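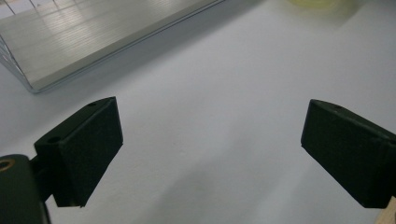

工单 458
标题:台面发粘 + 桌子晃
产品:Vokik 工作台,浅灰蓝台面
状态:处理中 → 等回复 → 处理中 → 已解决(晃的部分留观察)
提交人:Pirmin Sutter
处理:售后二组

09:12 用户提交
你们好,长话短说。桌子八月到的,面子是灰里带蓝那个浅色,订单上写的是“雾蓝灰”。用了两周多没问题,现在手一放上去发粘,纸贴着拿不起来,要揭。擦过三遍,刚擦完好一点,过一阵又来。另外桌子晃,写字的时候左前角会点头。两个问题不知道有没有关系,一起报了。急,下午这张桌子要用。

09:20 售后
收到。先问几个:
1 用什么擦的
2 粘是整面还是某一块
3 桌子到了以后挪过位置吗
4 台面上铺过垫子没有,硅胶的、软玻璃的都算

09:31 用户
1 Vorklow 的多用清洁剂,喷的那种,蓝瓶
2 整面,中间重一点
3 挪过,从窗边挪到墙边
4 铺过透明软垫,上周扯掉了,有味道

09:34 售后
软垫铺了多久?清洁剂喷完过水没有?

09:36 用户
垫子从头铺到上周。没过水,瓶子上说免洗。

09:40 内部备注
两个嫌疑,软垫析出的东西,或者清洁剂残留。可能两个都有。先不要叫人换面板。上次 Pongsiri 店里那张也是这样,面板寄过去了,旧的退回来温水一擦就好了,白跑一趟运费。同批次面板出厂记录查过,没别的投诉。

09:45 售后
先别换板。麻烦做个小测试,靠墙那边挑一块不显眼的角,巴掌大:
温水加一两滴洗洁精,软布拧到不滴水,擦。
换一块干净湿布,只用清水,再擦两遍。
干布擦干,等十分钟,用手背试,手背比手心准。
不要用酒精,不要用百洁布绿的那一面,也别上魔术海绵,浅色面会擦出一块亮斑,侧着光很明显,补不回去。

10:14 用户
做了。那个角不粘了。布上有一层滑滑的东西,洗布洗了半天。其它地方还粘。

10:17 售后
好,那就是表面的东西,面板本身没坏。整面照做就行,一次别擦太大,分四块,一块一块来,水要勤换。清水那遍不能省,洗洁精留在上面干了照样粘。

10:18 用户
水温多少

10:19 售后
手觉得温就行,别用开水。封边的胶怕烫。封边那里布再拧干一点,别让水停在缝里。

10:55 用户
擦完三块。中间那块还有点,比之前轻多了。换了 5 盆水,我都怀疑自己是在洗锅。

10:58 售后
中间再来一遍,湿布敷两三分钟再擦,别超过五分钟。还不行的话跟我说,有专用的擦剂可以寄,不过一般用不着。

11:26 用户
中间敷了一次。现在手背试不出来了。拿张打印纸压上去,放了本词典,等会看揭不揭得起来。

11:27 售后
好办法,压半小时以上。这段时间看晃的问题。
先确定是桌子还是地:桌子不动,两只手按对角,左前右后一次,右前左后一次,看哪一组动。然后整张桌子往旁边平移一点(抬,不要拖),再按一次。

11:41 用户
左前右后动。挪了大概一个巴掌,还是左前右后,但是小了

11:43 售后
那就是地也不平,桌子也有份。看一下左前脚的调节脚,是不是比另外三个短,或者旋进去了没出来。

11:50 用户
趴下看了。左前那个几乎全旋进去了,别的都露一截。可能拖的时候蹭的,我是拖过去的,承认。

11:52 售后
没事,常见。调法:
把台面上重的东西先拿走。
旁边一个人抬一点左前角,抬到脚离地就够。
调节脚往外旋,先旋两圈,放下,按对角。还晃再半圈半圈加。不晃了就停,别旋过头,过头会变成另外一组对角晃。
上面那个薄螺母最后拧紧,顶住桌腿。不拧它过几天又会自己跑。

11:53 用户
螺母用几号扳手

11:55 售后
随货小袋里那把薄扳手,袋子上印着 Evska,那是给我们做五金的厂家。找不到就用活动扳手,夹口薄的。

12:02 用户
袋子找到了,扳手没找到。用活动的试

12:30 内部备注
午休。458 先挂着。下午接班的注意,用户急用桌子,不要再发那份通用的清洁问卷给他,问题都问过了!

13:06 用户
转了三圈半,不点头了。螺母拧紧了。右边加压还有一点点软的感觉,不像脚,像上面。

13:10 售后
上面的话查台面跟架子的固定螺丝,在台面底下,手摸得到。长途运输会松。逐个用手拧内六角,拧到吃力再加一点点就停,底板不厚,千万别上电动的,拧穿了台面会鼓包。顺序按对角来,跟装轮胎一样。

13:29 用户
右后那颗松的,空转了快一圈才吃上劲。别的都紧。现在按哪都不动了。

13:31 用户
纸也揭了,一下就起来,没粘。词典放回去了

13:33 售后
好。保险起见,今天先不铺东西,让面子晾一晚。以后要铺垫就用毛毡或者布的,软玻璃那类不建议,特别是有味道的。如果一定要铺透明的,每周掀开透一次气,掀开的时候顺手清水擦一遍。

13:35 用户
清洁剂还能用吗,还剩大半瓶

13:38 售后
能用,喷布上,不要直接喷面子,擦完清水过一遍。平时有灰干布就行了。我们没单独测过这个牌子,所以只能说按上面的办法稳一点。

13:40 用户
行。还有一个小的,顺便问,浅色面杯子底的圈怎么去?咖啡的,淡淡一个圈,在右手那边,刚才擦完才看见。

13:44 售后
先温水敷一下,跟刚才中间那块一样。敷了不掉,小苏打调成稀糊,手指抹上去,等一两分钟,湿布带走,不要来回搓。还是先在靠墙角试。圈如果时间久了可能留一点点影子,平时看不出来。

14:02 用户
敷一次淡了一半,小苏打一次没了。谢谢。桌子下午照常用。

14:03 售后
好的,这单我先转“已解决”,晃的那部分留观察。要是左前脚又往里跑,直接回这个单,不用开新的。薄扳手要不要补一把?免费的,跟下一批配件走。

14:05 用户
要

14:06 售后
登记了。

处理小结(给知识库,写得急,谁有空顺一下)

现象:浅灰蓝台面整面发粘,中间偏重;左前角下沉。
原因(判断,没做化验):透明软垫长期覆盖 + 免洗清洁剂没过水,残留叠在一起。晃是两处,调节脚旋进去了,加右后固定螺丝松。
办法:温水洗洁精一遍,清水两遍,干布收;重的地方湿敷。调节脚旋出三圈半,锁螺母;固定螺丝按对角手拧。
没换件。补发薄扳手一把。

待办
把“拖动会让调节脚旋进去”加到说明书搬动那一页,现在只写了两人抬,没写为什么,没人看。
说明书第 23 页的清洁表还写着“可用中性清洁剂直接喷洒”,跟我们现在回的口径不一样,要改。找文档组,上次提过一次没下文。
问仓库,小袋漏装扳手是个别还是这批都漏。用户说袋子在扳手不在,也可能是他自己掉了,先别下结论。
Pongsiri 那张旧单挂过来做关联,搜“发粘”能一起搜到。

补充回复,第二天 08:50 用户
晾了一晚,早上试过,不粘。脚没动。那块透明垫子卷起来放在门后,今天一看它自己粘成一坨,掰不开,估计就是它。丢了。

08:58 售后
收到,那基本对上了。观察也一起关了。扳手单独走,快递单号出来会自动发到您邮箱,垃圾箱也看一眼。

08:59 系统
工单 458 已关闭。14 天内回复本邮件可重新打开。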